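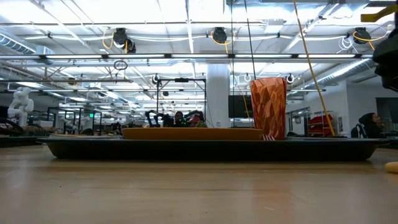 **Vuelve el servicio en bandeja al comedor de Urrutia**

6 de febrero de 2022. El comedor de Urrutia ha decidido que el almuerzo vuelva a servirse en bandeja individual, tres años después de haberla retirado por anticuada. La medida entra en vigor en abril y afecta a los 172 puestos de la sala grande. La pequeña seguirá con mantel individual de papel, al menos hasta que se acabe el papel.

El encargado de sala, Leandro Farías, presentó el cambio ante unos cuarenta comensales y un termo de café que se terminó antes que la presentación. Cada bandeja negra llevará un plato naranja, un vaso con facetas y los cubiertos que pida el menú. El proveedor es Andura, que también sirvió los manteles individuales y que, según Farías, «no ha hecho ningún comentario al respecto».

El asunto del color dio para más de media hora. La casa Seltska ofrecía la misma vajilla en gris perla, y hubo partidarios. Ganó el naranja por tres votos. Sheena Niven, de cocina, defendió que el puré de calabaza no se distingue en un plato naranja; se le respondió que en el gris se distinguía demasiado.

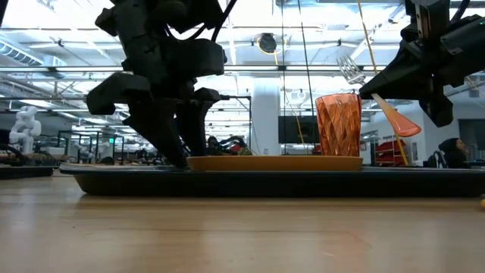
¿Cambiará el precio del menú con el nuevo servicio?

El precio se mantiene hasta el verano, y después se revisará junto con el del pan, que es el que de verdad preocupa.

Queda por resolver la colocación. Oda Strömberg, que lleva la formación del personal, ha repartido una hoja con el orden de montaje: plato al centro, vaso arriba a la derecha, servilleta a la izquierda. La hoja admite que en la práctica cada cual pone el tenedor donde le cabe; en el montaje sobre la mesa de listones ha quedado a la derecha del plato, justo debajo del vaso, y la servilleta rosa, doblada, se ha ido a la esquina, fuera de la bandeja. Strömberg lo considera un avance.
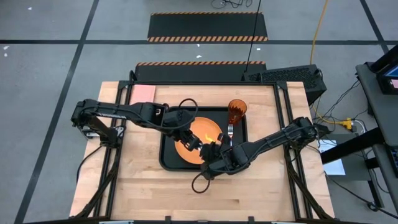
El pedido completo asciende a 353 piezas, incluidas las de repuesto, que Farías calcula en «las que se rompan y alguna más». Llegará en dos entregas y se guardará en el almacén de abajo, donde todavía hay cajas de la vajilla anterior. El reparto por puestos se hará con la bandeja ya montada, y ahí es donde el vaso ambarino da más que hablar: al ir en una esquina de la bandeja, obliga a llevar la bandeja con las dos manos y a no saludar a nadie por el camino. Cristóvão Godinho, usuario del comedor desde su apertura, ha pedido por escrito que se le permita seguir trayendo su propio vaso. La petición está en estudio.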